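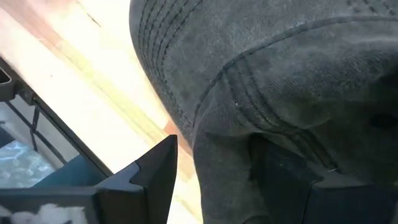 5 软质织物作业：双臂台的人员规则与台面准备

本节适用于装有两条机械臂、用于抓放帽子、衣裤、布袋等软质物件的 Zikport 工作台。刚性零件的夹持见第4章，两章的参数不可互相套用。

先说明本节的写法。Wattimena 随机附带的快速入门把双臂作业归入“低风险桌面应用”，我们没有照抄。低风险是风险评估的结论，要有评估记录支撑，印在封面上的一句话不能代替这份记录。臂小、速度低、夹的是布，这三条都会降低某些伤害的严重程度，但没有一条能说明人手可以随时伸进去。

5.1 上电前的检查

1. 确认急停按钮在操作者伸手可及的位置，按下后两条臂同时停止。只停一条臂的接法不予验收。
2. 按下急停，再复位，观察机械臂是否自行恢复动作。复位之后必须另有一次明确的启动操作。如果松开按钮臂就动了，停止使用，联系集成方。
3. 沿台面边框检查线缆。线缆应固定在导轨外侧，臂在全行程内运动时不得拉紧，也不得扫过台面。
4. 检查底座、边框角件和夹爪手指的紧固件。目视不算检查，要用扳手。
5. 台面上只留本次任务清单里的物件。清单之外的东西，要么拿走，要么写进清单。
6. 台外的工具、容器、纸张和个人物品，应放在臂展范围以外。“够不着”以实测行程为准，凭印象摆放的不算。

注：第5条经常被当成整理内务的要求，执行起来也就随意。它的用途是让布局可以核对。清单和台面对不上，出了问题以后，谁也说不清机械臂当时面对的是什么。

5.2 划定共用区

两条臂都能到达的区域称为共用区。折叠、翻面、从一侧递到另一侧，这些动作大多发生在共用区，碰撞也最容易出在那里。

1. 在 Cutum 中打开布局页，分别录入左臂和右臂的实际行程边界。不要使用出厂默认值，默认值不含夹爪护套的厚度。
2. 将两臂夹爪外廓之间的最小间距设为 37 毫米。小于该值时，系统应降速并给出提示。
3. 在共用区内慢速走一遍完整任务，台面放真实织物。
4. 换一件颜色相近、尺寸不同的织物，重复第3步。
5. 记录每次降速提示出现时两臂的姿态，随验收单保存。

注意：降速提示属于辅助功能，没有经过安全等级评定。厂家宣传页称其为“智能防护”，本手册不采用这个叫法，验收单上也请不要这样写。凡是把它当作保护措施写进风险评估的，一律退回。
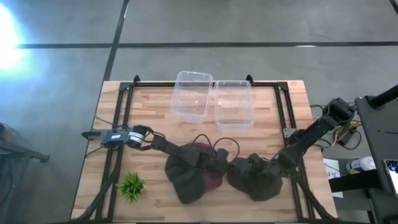
有操作员在意见单里写道，两只夹爪本来就要凑到一起才能把布展平，设了间距以后提示响个不停，最后大家只会把它关掉。意见有道理，提示太密，人就会不理它。我们的答复是：需要近距离配合的动作，可以在 Cutum 里单独登记为“协同段”，登记时写明起止姿态和限速，段外仍按 37 毫米执行。整个任务从头到尾登记成一个协同段的做法不予认可。

协同段的登记由任务编写人填写，由另一人复核。两栏签同一个名字的，视为未复核。

5.3 手进入作业区

警告：夹爪闭合、机械臂通电保持位置、程序暂停，这三种状态都不等于停机。

织物会滑、会缠、会夹住一角不放，所以总有人想伸手扯一下。我们见过不少现场规程，通篇写着“严禁伸手”，而日常作业又离不开人手喂料。写一条做不到的禁令，等于没有写。需要用手送料的，按下列步骤做；不需要的，手留在台外。

1. 双臂停稳，操作者从控制端松开使能。遥操作时，操作端的人口头回应“已松开”，点头不算。
2. 等待状态显示由“运行”变为“禁能”，两条臂都要确认。
3. 只从台面近侧伸手，不得越过机械臂去够另一边。
4. 捏住织物的外缘，手指不放在两指之间，也不要把布绕在手上。
5. 需要让夹爪在手持织物的情况下闭合时，使用“点动闭合”，夹持力取最低档，由持布的人发口令。操作端不得自行判断时机。
6. 夹住之后先松手，再抽手，手离开台面边框后报“离开”。
7. 操作端听到“离开”再恢复使能。 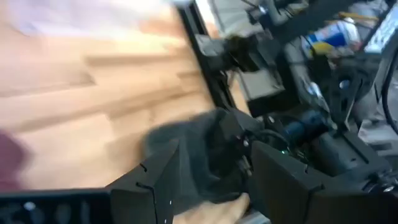

图 5-3 人手触及夹爪处的织物下部

第5步是本节风险最高的一步，也是最容易被省略的一步。关于它，有几点常见的说法需要分开看。

说法一：夹持力很小，夹到也不疼。夹持力小不代表接触压强小，手指的棱边和开槽处与平面不同，边缘接触应单独测量。参考人体接触限值时，要查对应的身体部位和接触类型，不能拿整只手的数值套到指尖上。

说法二：布是软的，能起缓冲作用。布在手指之间起皱以后厚薄不均，受力点会移动，没有数据之前不要计入。

说法三：操作端看得见手。腕部相机离物件很近，画面容易被布和夹爪占去大半，动作快时还会模糊。固定相机也会被机械臂挡住。凡是依赖“看见了就停”的措施，请附上遮挡情况下的试验结果；没有结果的，按看不见处理。

注：手套、宽袖、挂绳和手链的规定见本单位劳保制度。如果制度要求戴手套，而手套可能被夹爪带入，两项要求相互冲突，应先解决冲突再开工。由当班人员自己选一条遵守，这种安排我们不接受。

5.4 连续作业与复查

1. 单次连续运行不超过 900 秒，到时双臂回到停放姿态并松开使能。
2. 停放期间检查夹爪手指缝隙、关节外壳和连杆铰接处有无线头、绒毛。清理时断电。
3. 核对台面物件与清单是否一致，包括帽子、盛放容器以及其他摆放物。
4. 检查织物上的绑带、扣件和松脱的线环。带环的部分应远离腕部关节，放不开就换一件。
5. 重新计时。提前停机的，计时同样归零。

注意：900 秒是管理上限，来自我们对操作者注意力的保守考虑，与电机温升无关。请勿因为“摸着不烫”而延长。

深色物件与黑色夹爪同时出现时，轮廓在相机画面中不易区分。遇到这种组合，把限速再降一档，或者先换浅色物件完成调试。不要靠调高画面亮度来应付，台面反光会把另一头的细节冲掉。

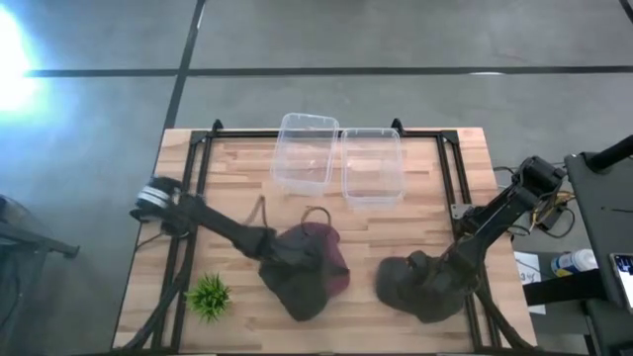 另有人提出，Vemarau 试验点的抓取成功率已经到了 94%，规程是不是可以放宽一些。不可以。成功率统计的是物件有没有放到位，对人手是否安全只字未提。一次把布和袖口一起夹住、随后顺利放入容器的动作，在那份统计里照样记为成功。我们也问过 94% 的失败部分是怎么构成的，收到的答复只有一张汇总表，没有停机原因。在拿到逐次记录之前，这个数字不作为修改本节任何一条的依据。

5.5 何时必须重做风险评估

出现下列任一情况，原有评估失效，工作台停用至重新签署为止：

1. 更换夹爪手指、护套或腕部相机支架，包括自制件。
2. 任一机械臂移位，或底座安装面改动。
3. 物件类别变化，例如由帽子改为带拉链或金属配件的衣裤。
4. 操作方式由遥操作改为自动执行，或两者混用。
5. Cutum 升级后，限速、间距或使能逻辑的发行说明有改动。发行说明没写清楚的，按有改动处理。
6. 发生过一次夹手、刮碰或衣物带入，无论有没有受伤。

注：供应商提供的符合性声明只覆盖出厂状态的单臂。两条臂装到同一张台上，加了边框、相机和夹爪，就是另一套设备，评估责任在集成和使用的一方。声明可以附在卷宗里，但不能放在评估报告的位置上。

5.6 记录要求

每班填写一页，内容包括开机检查结果、协同段编号、伸手送料的时段、异常停机及其处置。“正常”两个字不能单独成栏，要写检查了什么。用铅笔写的、事后补的、整周笔迹和墨色完全一致的，抽查时会逐条追问。

手写的临时便条可以贴在台边，交班时应转抄入正式记录并取下。参数以 Cutum 中的已签署版本为准，便条与之不符时先停机，再联系任务编写人。

夹爪手指的拆装与力矩校验见第6章。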